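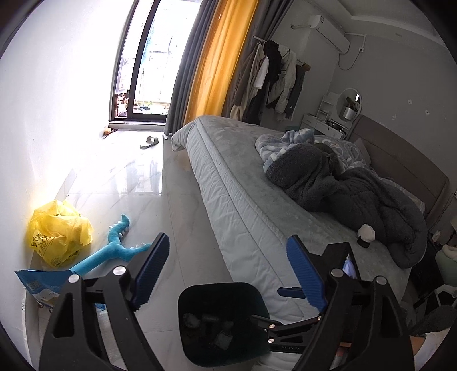

The bedroom, mid-month.

36 shares · 4 comments

The Spare Room Problem

Every house in Lerlow has a spare room, and every spare room in Lerlow is full. Ours holds a bed, in theory for guests, although the last guest was my brother-in-law, who took one look and booked the motel on the Trasik road.

I raised this at the October swap night and learned we are a moderate case. Eliseo Olvera has kept the packaging from every appliance he has bought since moving to Akwood Street, on the grounds that he may one day need to send one back. The warranty on the toaster oven ran out two prime ministers ago.

The usual advice is to ask whether you have used a thing in the past year. I tried it. By that measure I should have thrown out the good tablecloth, the camp stove and both pairs of skis — and kept the drawer of takeout soy sauce.

So we went with storage. The place out at Odukoya wants $363 for the winter, first month up front, bring your own padlock. For that money I could buy the whole lot again at the thrift store, where a fair bit of it came from in the first place.

Swap night is back next month at the curling club, doors at 6:30 p.m. Please take home at least as much as you bring. Skis, size 180, available to anyone with a truck.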